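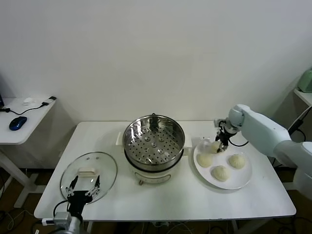 You can't rush a bun, she tells me before I've even got my coat off, and then she laughs and says she has been trying to for years. She opened Wurent on the main street in Drakmont in August, and by the first cold morning there was a line past the shoe repair place. I was in it. I've been in it most weeks since, and I finally asked if I could come by at three in the afternoon, when things are slow, and talk about dough.

We sit in the back with tea. She grew up eating steamed buns on weekends, bought frozen and heated over a saucepan, and says she was in her thirties before she tried making one. "It came out like a hockey puck. A yellow hockey puck. I'd put baking soda in it, I don't know why, and I hadn't let it rise. My sister ate the whole thing to be nice."

What got her hooked was the flour. She had been using the bread flour she kept for pizza, and a neighbor handed her half a bag of soft wheat from Kiiskinen, the mill up the valley. "Same recipe, same pot, and I got this fluffy thing I could pull apart with two fingers. I stood at the counter and ate all of them. I think I called in late to work."

Her basic dough is written on a card taped inside a cupboard door: 510 grams of flour, warm water, yeast, sugar, a spoonful of oil. The card has been rewritten so many times that the tape is thicker than the paper. She used to put milk in and has stopped. She used to let it rise twice in the bowl and now does it once, then shapes the buns and leaves them alone until they feel light when you lift one.

"That's the part I can't put on the card," she says. "Light. People in my classes want a number and I get it, I wanted one too! But in July it's quick and in January you could go see a movie."

I asked her about steaming, where my own buns go wrong. They puff up beautifully and then, when I take the lid off, they wrinkle like an old apple. She knew what I was going to say before I'd finished. Turn the heat off, crack the lid a little, wait a few minutes. Wrap a dish towel around the lid if yours drips. For a medium bun with no filling she goes 17 minutes, start to finish, and she doesn't peek.
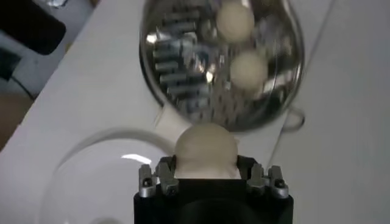

Shaping is where beginners give up too soon, according to her, and it's the thing she most likes to teach. Cup your hand, keep the counter bare of flour so the dough grabs a bit, and drag it in small circles until the skin tightens. The first ones will be lopsided. "Mine were lopsided for a year and they tasted great for most of it."

The classes run once a month in the old Restach building, upstairs, with 4 people to a table and a lot of flour on the stairs afterward. She had expected to get young couples. She got retired bus drivers, a whole soccer team, and a father and daughter who come back every time and argue about scallions — he wants them in everything.

Fillings are a subject I had to steer her away from or we'd have been there until dark. Briefly, then: pork and cabbage outsells everything, the black sesame is her own favorite, and the pumpkin one comes back in the fall. She tried a blueberry bun last summer and describes the color as "bruise." She's going to try it again with less fruit and a thicker jam.

She does want to keep a plain bun on the menu, though it's the slowest seller. "When it's good you can taste the wheat, and it's so soft, and there's nothing to hide behind. I eat mine with butter. My grandmother would faint."

I went home with half a bag of the Kiiskinen flour and her card copied onto the back of a receipt. My first batch is rising next to the radiator as I type, and I've already lifted the towel 2 times to look.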